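Stories > Short Fiction > Deadline Day

Home Stories Poems Submit Archive

Last updated 2024-10-22

Window shut at eleven. It was eight minutes to and Khải Doãn still hadn't signed.

Hường had the phone on her shoulder and a pen in her teeth. Stumham wanted him. Had wanted him all July, then didn't, then did again once their left back went down clutching his knee at Futmont. Zekbridge wanted money. Everybody wanted a sandwich.

"Where's the second page?" she said.

"What second page?"

She put her forehead on the desk. Only for a moment.

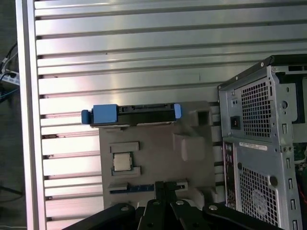

Hard drive in its blue caddy, on the gray tray.

Khải was in the car. Had been in the car since four, parked behind a gas station halfway between the two clubs, because Fourie had told him to sit tight and Fourie was the agent and you did what the agent said. Engine off. Boots in the back seat. He'd eaten the chips, then the other chips.

He had played 932 minutes last season. Knew the number by heart. Mostly the ends of games, mostly losing ones. The manager would look down the bench, past him, back to him, sigh. Then the track suit coming off, and the cold getting in at the collar.

Phone buzzed. Hường.

"Do you want it?" she said. No hello.

"Want what?"

"Stumham. The move. I've got six minutes and I never asked you."

It was true. Nobody had. Fourie talked about wages and a clause and a house with a garage. The manager shook his hand and wished him well before there was anything to wish him well about. His mother had already told the neighbors.

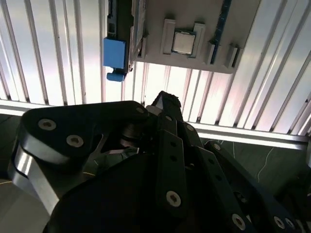 He looked at the road. Left for Stumham, right for home – well, for Zekbridge, for the apartment with the broken blind and the guy upstairs who practiced trombone. Thirty miles one way. He'd never checked the other.

"They'll play me?" he said.

"Their left back's out till spring."

"And when he's back?"

Papers moving at her end. A door. Somebody shouting for teh fax number, like anyone still had a fax.

"Then you'd better be good," Hường said.

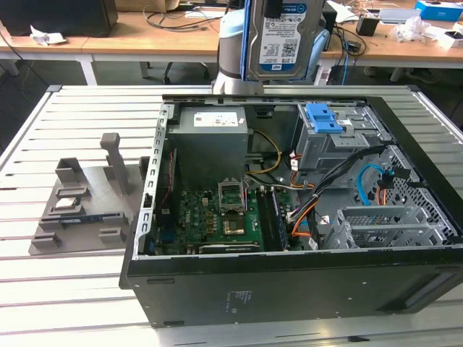 He laughed. First time all day. He thought about the Futmont game two years ago, the only one he'd ever started, rain coming in sideways. He went past his man once, just once, right down the line, and heard the crowd get up. Not a roar. Seats. All those seats flipping up together behind him. The cross was terrible. He didn't care, he'd have run it again right then if they let him.

"Khải. Four minutes."

"Send it."

"You're sure."

"Send it, send it."

It came through at 10:57, both pages. He signed with his finger on the cracked screen and it looked like a kid had done it. Pressed the button. Little wheel going round. One bar of signal, then none, then he was out of the car and runing across the forecourt in his socks with the phone held over his head.
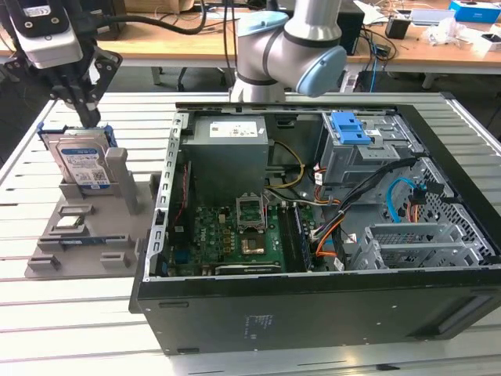 Got it, Hường said, very small, somewhere above him. It's in, you can put your shoes on now.

He hadn't told her about the shoes. He stood there by the air pump, breathing. Then he went back to the car and turned left.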